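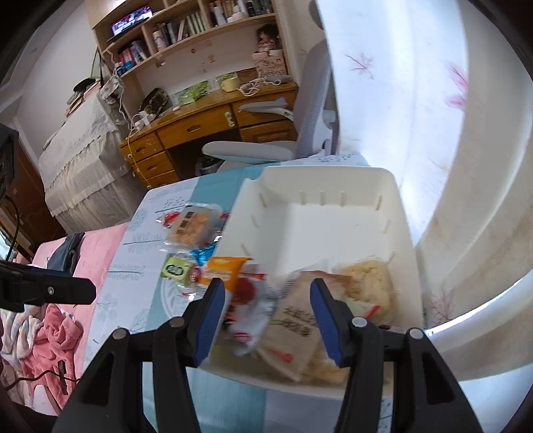

Staff writer, Jondivau research pages

The group behind Pivera collects its demonstrations in people's homes, with grippers held in the hand. Its latest result concerns how many rooms a policy needs to see before it can sort small packages in a new one.

"We had 700 recordings and kept 699," the project lead said. "One file would not open." The recordings were split by room, and the policy was trained on larger and larger shares of them. With 222 recordings from a single room, it did poorly elsewhere. The same number spread over 8 rooms did much better.
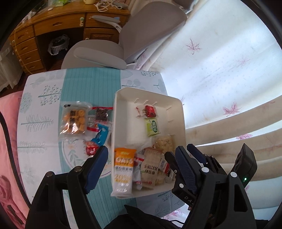
Packaging is the hard part of the task, according to the lead. "A box has one shape. A snack packet has whatever shape you left it in." Clear wrappers cause the most trouble in the wrist views, and a bag of puffed pieces with bright reflections on it is harder to outline than an oat bar in an orange and white wrapper. The group labels both kinds by hand.

Asked about Fellatis, the older method, the lead said it is still used as a baseline. "It's fine on a plain table. We wanted patterned cloth and daylight." Training code will be shared through Ojo in June. The recordings will follow once the households have signed off.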